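Workshop notebook, Hornport
21/07/2022

Notes from this morning's walk round with Khải Đồng, then the afternoon with Quyên Mai on the returns bench. Writing it up tonight while I still remember who said what.

Folding cell first. The Plarow unit has been taking the flat garments since last month and the log gives 3,828 pieces handled up to close yesterday. That number counts every pick, including the ones that went back to the hand table, so it should not be quoted upstairs as finished pieces. I have asked Khải to split the log into two columns. He said he can do it if the hand table scans its returns, and at present the hand table does not scan anything. So there is a scanner to buy.

What changed for the people on that line: before, there were 5 on folding and they rotated among themselves however they liked. Now there are two on feeding, one on the hand table, and the other two have gone to inspection. Inspection is better paid by one grade, but you sit for it and the light is hard on the eyes. One of the two who moved likes it. The other has asked to go back to folding for part of the week, and I think we should let her. The feeding job is the one I worry about. It is paced by the machine. You lay a piece down, wait, lay the next one down. Khải timed the wait at 4 seconds on shirts, too short to do anything else in and long enough to be annoying. People have started leaving a stack half ready on the ledge so they can lay two quickly and then stretch. The cell faults if the second one goes down early. We had been writing these up as operator error. I would like that to stop. It should go in the log as a timing fault.

Quyên's points, from her list, in her order:

Jackets and anything lined still go by hand. The Trịnh order is nearly all lined, so the cell will stand still for most of that order and the hand table will be short. She wants the two inspectors back for it. Agreed.

The feeders cannot hear each other over the extractor. They used to talk all shift. She does not think it is a small matter and neither do I. Moving the extractor duct is a building job. Moving the hand table closer to the feed side is an hour's work, so we will try that first.

Training. The Skorthorpe people gave two sessions and left a binder. The binder covers starting, stopping and clearing. It does not cover what to do when the piece comes out folded badly but the cell reports it good, and that is most of what the feeders ask about. Quyên has been writing her own sheet – one page, with sketches – and it is better than the binder. Get it typed and hung by the cell.

Who is allowed to change settings. At the moment only Khải, and on the days he is out the line runs whatever was set last. Quyên knows the fabrics better than anyone and can tell by hand when the grip pressure is wrong. I want her to have access to pressure and dwell, with a note in the log each time. Khải is fine with this. He would like the speed setting to stay with him until September, and I said yes.

On the grading: she asked straight out whether the feed job will be graded below folding. I told her I do not know and that I will ask before the next rota is posted. I don't want people finding that out from a payslip. 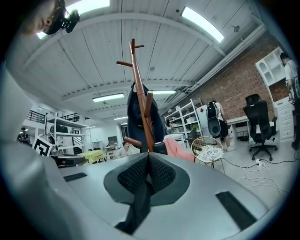 We also talked about how to show the cell what a person does with soft pieces. Quyên's fingers find the seam first and the rest follows from that, and she could not tell me at what point she decides which way to turn the piece. Khải wants more examples of the same handling done by different people, slow ones included, and he wants them from the people who do the job. I said anyone who takes part gets it as paid time on the rota, with their name on the sheet if they want it there. Quyên's view is that the older hands will do it if she asks and will not if I ask. She is going to ask.

To do:
Scanner for the hand table – me, get a price
Split log, handled and finished – Khải
Fault code for early feed – Khải
Hand table moved to feed side, try it for a week – Quyên and me
Type up Quyên's sheet
Grade question, before the rota
Second pair of feeder gloves, the small size ran out again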